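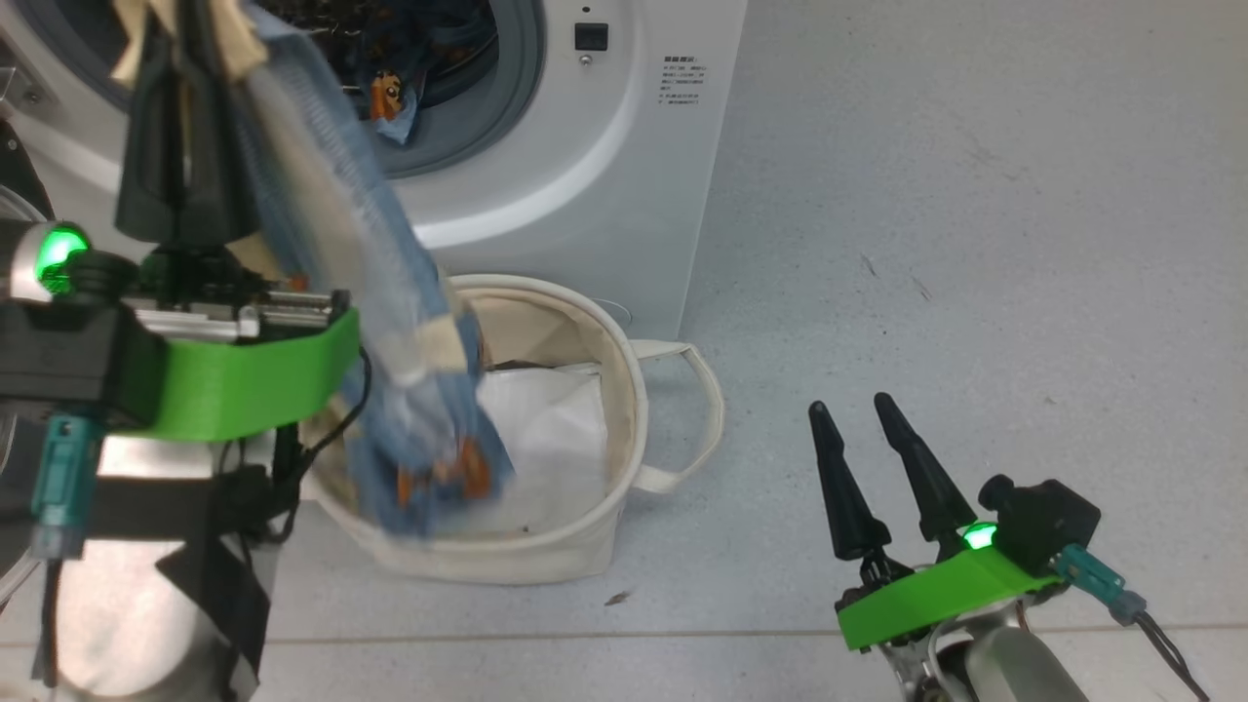 Rezaei

Can we talk about towels? Mine used to come out of the wash feeling like cardboard, and for years I blamed the towels. I'd buy new ones, they'd be lovely for a month, and then they'd go stiff and stop soaking anything up. So I finally quit buying towels and started messing with how I wash them.

First thing I dropped was fabric softener. I know, I know, it smells so good! But it leaves a coating on the loops (that's the slippery feeling) and the water just sits there. I put half a cup of plain white vinegar in the softener drawer now. No, you won't smell like a salad.

Next, less detergent. I was filling the cap to the top line every time — way too much for my machine. Two tablespoons does a full load, and if I still see suds at the end I run one extra rinse.

Towels get their own load here. I used to toss them in with the kids' T-shirts and jeans, and everything came out covered in fuzz and still half soaked. I wash the bath towels at 140, sorry, 141 degrees according to my very fussy kitchen thermometer, and the shirts go in cold, inside out if there's a print on the front.

Before they go on the line, give each one a good hard snap, like you're trying to scare the cat. It stands the loops back up. If it's raining I use the dryer on low with a couple of wool balls and pull them out while the hems are still a tiny bit damp, then hang them over a door to finish.

Oh, and wipe the rubber seal on a front loader when you're done and leave the door open a crack. I do mine at night before bed, with whatever rag is closest. Next up is the grout, which I've been putting off since November.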